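Lumava halts kitchen robot trials after grip fault
10/30/25
Lumava has stopped trials of its kitchen robot arm after a fault that made the gripper open without being told to. The firm found it during simulated runs in which the arm handles bottles and cups in a model kitchen.

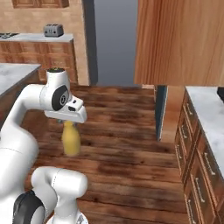 What went wrong with the gripper?
A software update from Brotier, which supplies the hand, reset the holding force to zero whenever the arm lost contact with its controller. Out of 241 runs, 9 ended with an item being dropped.
Obaidul Seneviratne, who leads testing at Lumava, said the arm should have frozen with its fingers closed.
"A dropped bottle in a simulation costs us nothing," he said. "We don't want to see it with a pan of hot water."
The same update had been due to go on to
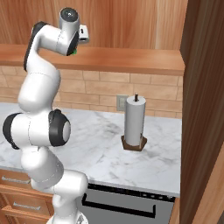
real arms at the Verance test kitchen in December. That has been put back until the fault is fixed and the runs have been repeated.
Ottavio Tedesco, a safety engineer at Brotier, said a corrected version was being checked. He said the old software would stay in use for now, and that customers who had already installed the update should go back to it.
Lumava said more than 20 extra runs would be added, each with the link to the controller cut on purpose.
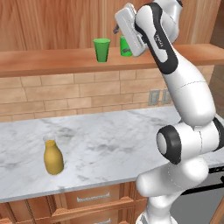
Technology
Verance said its staff had not used the affected software.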